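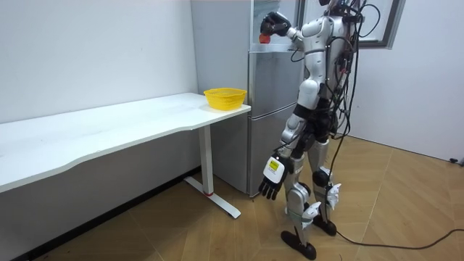
What was the fault?
A stale grip-force reading from the right wrist. When the wrist cable was bent past a certain point, the controller went on using the last value it had received and treated it as current. The hand then held or let go according to a number that no longer meant anything.

This page collects pictures and notes on the fruit transfer task at Nolcombe, with the findings on the dropped-object fault first logged there in March. The task is short: the robot moves single pieces of fruit between the basket on the desk and the refrigerator. It is run by Traltura, using the Tronditz controller. The notes were put together by Hamdia Gebretsadik and Obsa Workneh. Hamish Ritchie checked the cable work.

Over 1274 transfers the log holds 39 drops. Most were ordinary slips at the point of pick-up, with the fingers badly placed on the fruit. The remainder did not fit that pattern. In those cases the fruit left the hand with the arm raised, well after a good grip had been confirmed, and the log showed a force value that had not changed by a single digit for up to 600 milliseconds. A live sensor never reads that flat.

Kiros Ayele spotted the flat sections on a Saturday while looking for something else (a clock offset between the two wrists, since corrected). Until then the drops had all been filed under one heading, and the heading was "slip". It has now been split into three: slip at pick-up, slip in transit, and loss of signal.
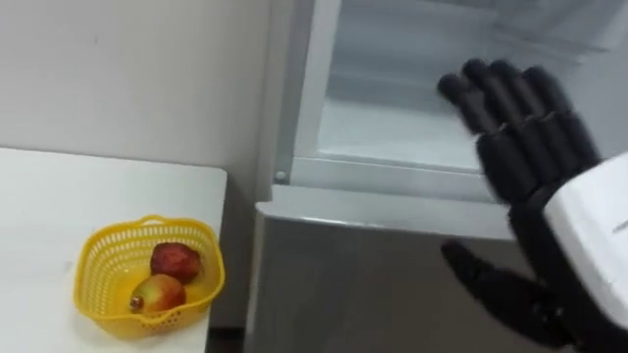

Why did the existing stop not catch it?
The stop watched for a missing signal, and the signal was never missing. The wrist board repeated its last good packet with a fresh time stamp, so the controller saw regular traffic and a value within limits. The check now compares the packet counter, which is set at the sensor and cannot be refreshed further up the line.

The refrigerator end of the task is where the reach is longest and the wrist turns furthest, and it accounts for every confirmed loss of signal. Tekle Kumsa repeated the motion with the hand empty and logged the counter alone. The fault appeared at the same wrist angle each time, to within a degree or so. With the cable moved to a wider bend it did not appear in 106 repeats. That is a good result but a small number, and the fault stays open on the list for now.

Two changes are in place. The wrist cable has a longer free length before its first clamp, and the clamp itself is the softer Rawat type. In software, five repeated counter values in a row now freeze the arm and keep the fingers at their last commanded position. The earlier behaviour was to relax the hand on any sensor error, chosen with trapped fingers in mind. With the arm raised it meant a falling object, and the next one might have been heavier than fruit.

Freezing has its own cost. A person whose hand is caught must be able to get free, so the release button on the operator's pendant now acts on the hand separately from the main stop. Anyone running the task should try that button before the first transfer of the day and enter the result in the log. Nobody is to stand under or reach below a raised arm while it is frozen, even if the fault light has gone out.

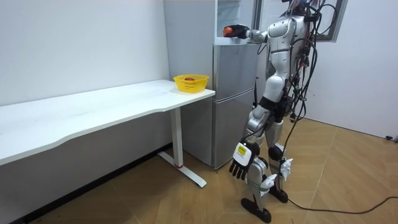 One arm raised towards the refrigerator with an orange object in the hand; one piece of fruit in the basket.

Still to do: repeat the bend test on the left wrist, which has the older clamp, and go back through the drops logged before March under the new headings.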